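Put the Pins in the Plate and Leave Them There

Filed under Opinion, 2/12/22

The shop-floor argument about locating pins comes back every time someone revises a work instruction. One side wants pins, plates and gears delivered to the bench as separate parts, each in its own bin, and assembled in one place by one person. The other side wants the pins fitted into the plate upstream, so that the bench only ever sees a plate with its pins standing in it. I have worked under both arrangements and I am in favor of the second, with two exceptions that I will get to.

The case for separate parts is usually made on flexibility. A plate without pins can become any of several variants. It stacks flat, it ships flat, and it can be surface ground again if the face is marked. These points are correct. At Qudah, where I spent six years on small planetary and idler assemblies, we stored bare ring plates in trays of 50 with paper between the layers, and a tray took up very little shelf. Once pins were fitted the same plates needed a slotted carrier, and the shelf filled up at once. Purchasing noticed this before anyone else did.

What the flexibility argument leaves out is where the difficult work is. Fitting a pin is a press operation. It depends on bore size, pin size, lead-in chamfer, squareness and a controlled force. It belongs at a press with a proper backing block. Setting a gear over a pin is a hand operation. It depends on feel, on good light and on a clear surface. When both are done at one station, the station has to be built for the press, and the hand work is then carried out around a press frame with poor light and no room for the elbows. Gears get dropped. Teeth get dinged on the press table. The assembler starts to hurry the part of the job that should be slow.

With the pins already standing in the plate, the bench job reduces to placing pinions. The bench can then be an ordinary table with a cloth or mat on it. I would insist on the cloth. A bare steel bench top marks an aluminum face quickly, and a dark fabric shows bright swarf that a light one hides. It also stops a small gear from rolling.

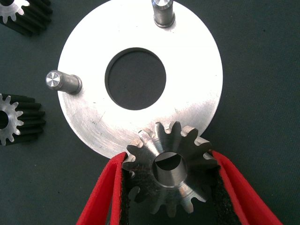

The surface finish question

Assemblers new to aluminum plates reject too many of them. A turned face carries circular tool marks, and it will pick up fine scratches from handling however careful people are. Neither condition matters to a gear that runs on a pin, provided the seating area around the pin is flat and free of a raised edge. The check I prefer is a fingernail drawn across the mark. If the nail does not catch, the plate passes. If it catches within the footprint of the gear, the plate goes back to be dressed.

The Planport drawings we inherited called for "no visible scratches" on the whole face. In one month, May, 168 plates were set aside under that note. I measured a large part of that pile myself and found two with a burr that would have held a gear off its seat. A note that rejects good parts in that proportion teaches people to ignore notes. We changed the wording to cover the seating areas only, and the argument with the supplier stopped.

Pins deserve stricter treatment than faces. A pin that is out of square will load one end of the gear bore, and the wear will show up long after the assembly has left the building. Squareness should be checked at the press, on every plate, with a sleeve gauge that drops over the pin and sits flat on the plate. It takes a few seconds. Checking it later by trying a gear on it is not a measurement, since a gear with normal clearance will go down over a pin that is visibly tilted.

Handling the pinion

Hold a spur gear by the sides of its teeth, at two opposite points, and lower it straight. Fingers under the gear mean that it has to be tipped to be released, and a tipped bore catches on the end of the pin. I have seen written procedures, including one from Trandow, that tell the assembler to start the gear at an angle and rock it down. This works on a worn pin with a generous chamfer. On a new pin with a sharp shoulder it shaves metal into the bore.

Where I would make an exception

Short runs first. If the order is for a handful of plates, building a slotted carrier and scheduling the press separately costs more than it saves. Above 1,000 plates a year I would not consider doing it any other way.

The second exception is repair work. The Ultomness units came back to us with worn pins and sound plates, and the pins had to be pressed out and replaced one at a time, next to the gears they were being matched with. Splitting that job across two stations would have meant tagging every gear. We left it at one bench, moved the press to the far end, and put a lamp at the other.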